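2024-07-11

Cold start this morning and the kettle at work has finally died, so I did the first hour of budget on servo tea (awful). I'd promised myself the equipment plan would be finished by tonight and it's sort of, nearly, mostly there. Multimeters into the basket all day for the arms, and me in the corner with the spreadsheet trying to make one pot of money cover everything!

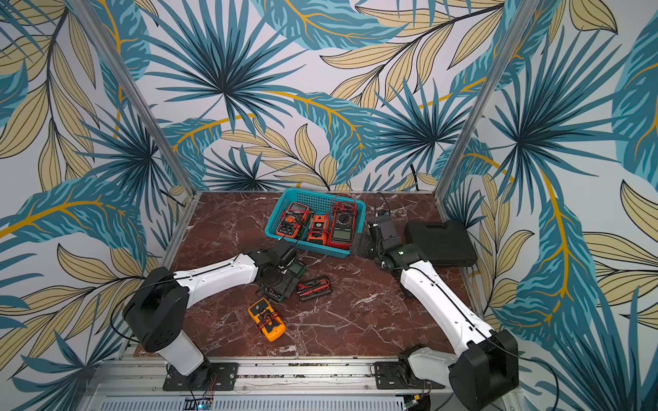
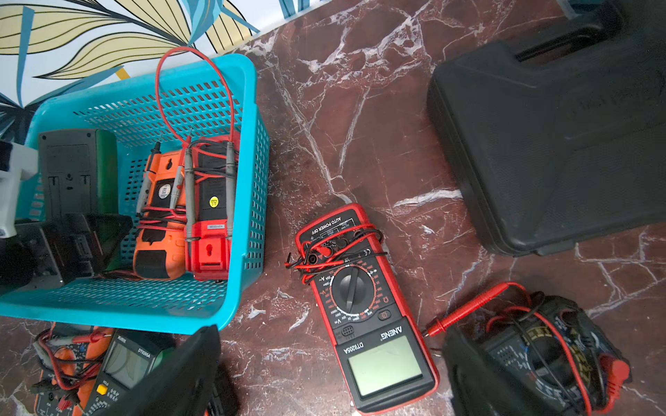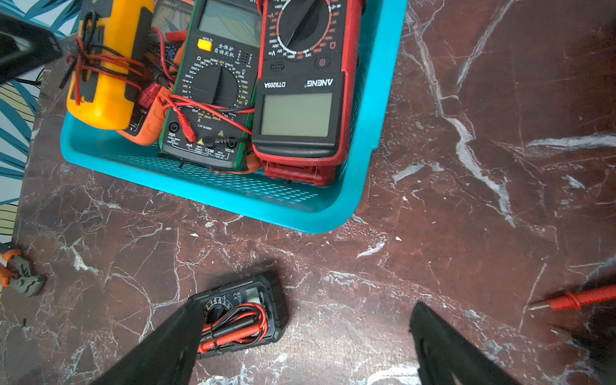
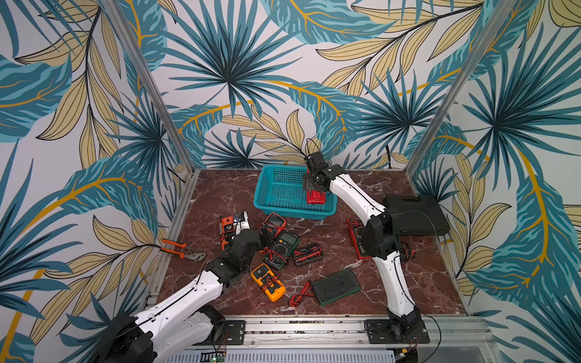 So, the numbers. We've got $4000 to last until December and Jatel's quote for the spare parts came back at $3239, before freight. That buys us a full set of replacement gripper fingers, two wrist joints and the new power supply, which I'd love to have on the shelf before something goes bang. But it leaves $761 for everything else — cables, fuses, another rail section, whatever the freight turns out to be — and I know how fast that sort of money goes around here.

Kultska are cheaper on the joints but they want nine weeks. Nine! I rang to see if they could do any better and got put on hold for 20 minutes with the same pan flute song going round, then the line dropped out. I'll try email tomorrow. Treloar could lend us a power supply in the meantime, maybe, if I ask nicely and bring the old one back in one piece this time.

The other thing is the test objects. I had a line in there for more meters and I've crossed it out, put it back and crossed it out again. The leads are the bit I care about, all that floppy wire to get tangled up in, and I reckon we've got plenty of that to be going on with. What I'd really like is a second basket in a different size, and that's pocket change, so I've just added it under sundries and moved on.

Prolside want an answer on the service contract by the end of the month. Leaning no. Might feel differently if a shoulder joint goes, I suppose.

Home late, toast for tea. Must remember to buy a kettle, and to work out which budget line a kettle comes under.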